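Teaching the arms to serve buns

November 3, 2018

I've spent most of this month on one task, so I'll write down how it's going before I forget the details.

The task is getting steamed buns out of an electric steamer and onto a plate. We record it by remote control. One of us drives both arms, the arms copy the movements, and the joint positions and camera views get saved together. Later the model trains on those recordings and tries to do the same thing without a driver.

I assumed the buns would be the hard part. They aren't so bad. The lid is worse. It's glass, so the cameras see through it to whatever is behind, and the left gripper has to take it by a small handle and keep hold of it while the right one works. If the driver relaxes their left hand, the lid starts to drift down over the pot. Maiara Magalhães is the best of us at this. She parks the lid high and tilted, then doesn't think about it again.

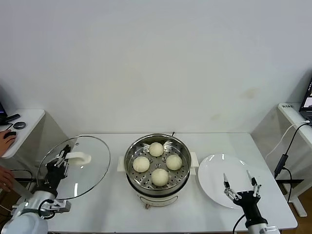 The right hand needs a different habit. Rostyslav Bilyk used to close the fingers as soon as they touched a bun, and we got a lot of dented buns. Now we open wide, come down past the middle of the bun, and close slowly. It adds five seconds to a run and I think it's worth it.

We also had to agree on an order. At first everyone picked whichever bun they liked, and the model trained on that data hovered between two of them. Vira Tkachuk suggested always starting with the front one. I went through the old recordings and threw out the ones that didn't match, which hurt, but we still have 2575 good ones.

The plate moves a little between runs on purpose. The steamer stays put for now. Moving it is the plan for next month, along with a second lid Antonina Lysenko found that has a different handle.

My wrists are sore after seven days of driving in a row. Rostyslav Romaniuk is taking over the morning runs, and I'll go back to labeling.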